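4.3 The stale grip fault

Of all the troubles we met while teaching the Pernon cell to fold laundry, the one described in this section took us the longest to understand, and we'd like to give it a fair bit of room, in the hope that it spares another group the same weeks of head-scratching. The task is a plain one. Two arms share a table, pick up a dark garment, and fold it down to a flat bundle, with the Umo planner choosing where each gripper should go next. Figure 6 shows the arms at work on black fabric.

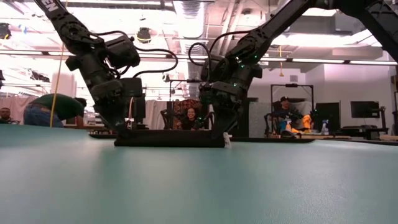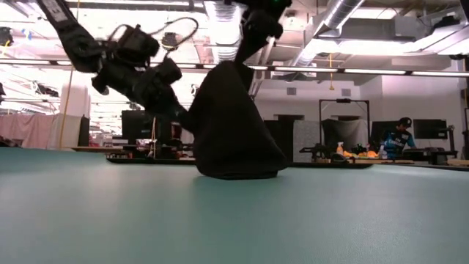 Figure 6. Two-arm handling of black fabric on the green table. First panel: the fabric folded into a long, low bar, with a gripper at either end. Second panel: the cloth raised to a peak, its bottom hem on the tabletop.

4.3.1 What went wrong

The fault first turned up in June, in the middle of a set of 200 folding trials. In trial 45 the right arm lost its hold on the cloth partway through a lift, and the planner carried on as though nothing had happened. It sent the left arm across to meet an edge that was no longer there, closed the gripper on air, and then drew both arms apart to stretch a garment that neither of them was properly holding. No harm was done on that occasion, apart from a garment on the floor and a somewhat puzzled operator, but the pulling motion brought the left wrist a good deal closer to the right forearm than our spacing rules allow.

We put it down to bad luck at first, and we were wrong to do so. When Lacey Hollis went back through the logs she found the same pattern in other trials, many of which we had happily marked as successes. The clearest case was at log entry 3827, where the gripper reported a firm hold and the force reading at the wrist had already fallen to its resting value. The two signals disagreed, and our software believed the wrong one.

4.3.2 Why it happened

The grip signal comes from the finger opening. If the fingers stop before they are fully closed, the controller assumes there is something between them and sets a flag that says so. The flag is meant to be checked again on every control cycle. In our version it was checked only when the gripper was told to move, and so a garment that slid out during a long, steady lift left the flag standing, as good as new, until the next command came along.

Black cloth made matters worse in our cell. The overhead camera would ordinarily have caught the mistake, but a dark garment against dark fingers gave it very little to go on, and the planner had been set up to favour the grip flag whenever the camera was unsure. We had chosen that setting ourselves, some months earlier, to stop the arms from dawdling over dark colours. It seemed a sensible bit of tuning at the time, and it had been carried over from the Arnbridge cell (where the garments were mostly pale) without anyone giving it a second thought.

4.3.3 What we changed

We made 2 changes. The first was to refresh the grip flag on every cycle and to compare it with the wrist force, so that a sudden loss of load now pauses both arms where they are. The second was to make any pulling motion depend on both grippers agreeing that they hold something. If either one is in doubt, the arms open, back away to their waiting poses, and look at the table afresh before trying again. This is slower, and on thin fabrics it does sometimes pause for no good reason, which our operators have put up with very kindly.

We also rewrote the way trials are scored. A fold had counted as a success if the final bundle looked right, whatever had gone on beforehand, and that habit hid the fault from us for longer than we care to admit. Every slip is now recorded as a slip, even if the arms recover and the result is tidy.

One matter is still open. Oakley, the smaller of our cells, uses an older wrist sensor that drifts as it warms up, and a slow drift can look very much like a garment easing out of the fingers. For the present we zero that sensor by hand before each run, and we leave the proper remedy to later work.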